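Posted in: Desk Life, Small Fixes, Odds & Ends

The cubby that ate my front desk (in a good way)

Friday, May 22, 2020

So I finally did the desk. If you've been reading for a while you know I've been whining about the desk since December, when I started keeping the petty cash and the sign-outs and everybody's lost stuff at the same table where I also try to type. It's a pale laminate thing with chipped edges along the front, and I love it, but it has no drawers. Not one! Whoever designed it must have thought people at desks own nothing.

Sofia Karras, who used to run the counter at Mazandarani before she came over to us, had been telling me for ages to get a cubby. Just a plain wooden one with a grid of little compartments. I kept saying I'd get to it and kept stuffing receipts in a mug instead. Then one morning the mug went over, and I spent my whole coffee break on my knees picking up paper, and that same night I ordered the cubby. It's the slot-together kind, brown wood, and the side panels have those little slot-and-tab joints so you don't need screws. It took me two tries. The first time I had a divider in upside down and couldn't figure out why nothing would line up.

The lower compartments filled up first, of course. Mine have a white plastic package shoved in there already, so you can see how disciplined I am.

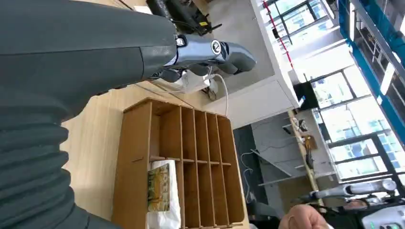 Do you need to glue a slot-together organizer?
Mine is holding fine without any glue. I pushed the joints in snug by hand and gave the stubborn ones a tap with a rubber mallet – gently, with a folded dish towel in between. If you plan to carry yours around a lot, a dab of wood glue in the corners wouldn't hurt, but then you can't take it apart again.

Okay, so what goes where. I tried sorting everything by size and that was a disaster, I could never find a thing. Now I sort by how often I grab it. Pens and sticky notes closest to my right hand, receipts next to them, and the stuff I touch once a month (spare keys, the stamp for Stadeck invoices) way in the back. The bulky things just stand up and lean out of the top. I used to think that looked messy but it's so much faster, and I've made my peace with it.

The other big change is that the laptop now lives toward the back of the desk with its cable running off to the left, so there's a clear bit in front for handing things over. Cash especially. Arnar Kragh pointed out that I used to pass bills across over the top of the keyboard, and he was right, and I've dropped coins in there more than once. Now money goes across on the open side, next to the cubby, and it goes straight from one hand to the other. No more setting it down "for a second" and then hunting for it under a folder.

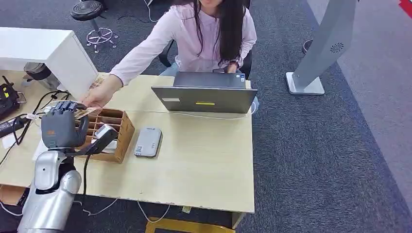 What I'd still like to fix

The cables. I bought a pack of 28 clips and have used 2 of them, because the sticky backing doesn't love the worn part of the desktop. Sofia says to wipe it down with rubbing alcohol first, so that's this weekend's job.

I also want labels on the compartments, though I go back and forth. Arnar wants them because he puts everything back in the wrong hole. I kind of like it plain. Maybe just three labels, for the ones he uses.

And the mug is back to being a mug.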